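News > Workshop Notes > Arms and Grippers

Which fingers for the laundry cell? First results from Trudbridge

In the February issue we promised a comparison of gripper fingers for soft goods, and several readers have asked what became of it. The work took longer than we planned, mainly because the first set of fingers from Filine came with the wrong mounting holes and had to go back. Now we have enough runs to write something useful, although I would not call it final.

The question was simple. Our two-arm cell has to take clothes out of a basket, one piece at a time, and pass them on for hanging or folding. The old fingers were made for boxes and bottles. With cloth they either closed on nothing or took three garments together. Myung-ja Yeom proposed to test two replacements under the same conditions: the narrow Filine finger, which has a hard tip and a thin rubber face, and the Turalix finger, which is wider and bends a little when it closes.

We made 182 picks with each type. The controller settings were the same, the operator was the same (Gil-soo Jeon, who has the most patience of all of us), and the clothes were put back and mixed after every seven picks. A pick was good if one garment, and only one, came over the edge of the basket and stayed in the jaws until the arm stopped. We did not count how nice it looked.

The narrow finger was better at reaching down. It goes between the layers and finds an edge, and with thin cotton it is clearly the one I would choose. Its weak point is anything thick. A towel or a heavy shirt slips from the small rubber face when the arm speeds up, and then the garment hangs half outside and the next pick begins from a bad position. 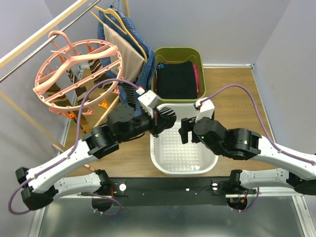 The wide finger holds much better, but it is greedy. When the basket is full it often brings a second piece along, and Gil-soo had to repeat many of those picks. When the basket is nearly empty the difference becomes small, and for the last two or three garments I could not say which type is the better one. Striped and dark fabrics gave us no special trouble with either finger, but they did with the sensing, and I come to this now.

Each gripper carries its own sensor module on top, close to the fingers. Dong-geon Na compared picking with these modules only against picking with the help of a fixed camera looking over the whole workspace. The modules see the cloth very well from near, but when the arm goes deep in the basket the view is mostly basket wall. With the fixed camera added, the second arm chose a better place to grip, and the two arms waited for each other less often. He recommends to keep both, and I agree, even if it means one more calibration in the morning.

A word about cables, as Leena Sjöberg asked me to mention it. The sensor cables run along the outside of the arms with clips, and they need a generous loop at the elbow. We first made this loop too short, and the connector came out twice during fast moves. Please check this before you change any software - we lost an afternoon looking for a driver fault that did not exist.

For the controller we stayed with the Koo unit. We tried an update rate of 1000 Hz and then 2000 Hz, and on cloth we saw no difference that was worth the additional heat in the cabinet. It may be different for people who do assembly work with hard parts. Consuelo Magaña is preparing a short test with pegs and will report on that herself.

What we will do next is a mixed pair, with the narrow fingers on one arm and the wide fingers on the other. The idea is that the first arm finds the edge and lifts, and the second one takes the weight. Myung-ja is not convinced, and she has reminded me that two kinds of fingers also means two kinds of spare parts. Socks are a separate problem and will get their own test, with the clip hanger.

The pick logs for both finger types are in the shared folder under "laundry cell". If you have a set of soft fingers that you don't use at the moment, please write to Dong-geon, he would be glad to borrow them until the next issue.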